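Plondinstead – Bathroom Checklist
Washroom and vanity, 2-page form, page 1
Checked by: Tincuța Bucur
Date: 3 Mar 2019

Items are marked OK, Watch or Fix. Comments go next to the item.
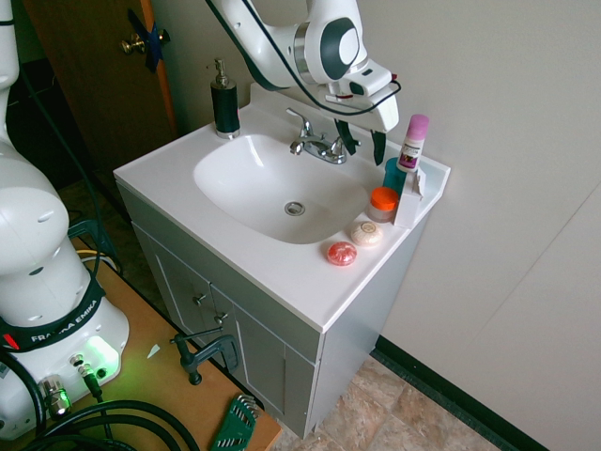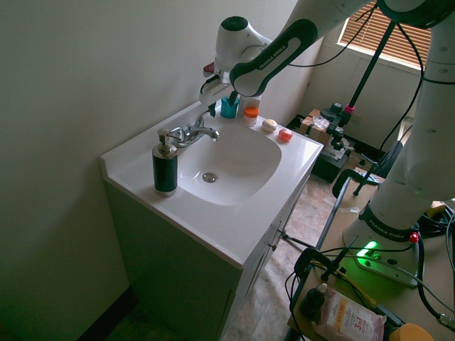

Vanity unit, with soap dispenser, bar soap and jar with orange lid on the counter.

Should the bar soaps stay on the counter between checks?
They can stay if each one sits on a dish that drains. Soap left flat on the counter leaves a film that gets slippery and is hard to clean off the raised lip.

Faucet and drain
Handles turn freely – OK
Drip after shutoff – OK, watched for 4 minutes
Drain clears a full basin – Watch. Slower than in January. Clean the trap before the next check.

Counter and basin
Chips or cracks – OK
Seal at the wall – Watch. A short section is lifting. Akihiko Onishi has the sealant and will redo it.
Toiletries kept back from the front edge – Fix. Move the soaps toward the wall.
Lids closed on jars and sticks – OK

Cabinet
Knobs tight – Fix. One turns in the hand. Needs a longer screw, Clasen order 39.
Leaks under the basin – OK, felt along the pipe with a paper towel
Cleaning products stored inside – none found. Keep it that way, they belong in the hall closet.

Floor
Loose tiles – OK
Slip hazard – OK when dry. A mat with a rubber back is still on the list from January.

Water temperature at the tap was not taken this time – thermometer is at Plemside. Onishi to bring it back and fill in the line on page 2.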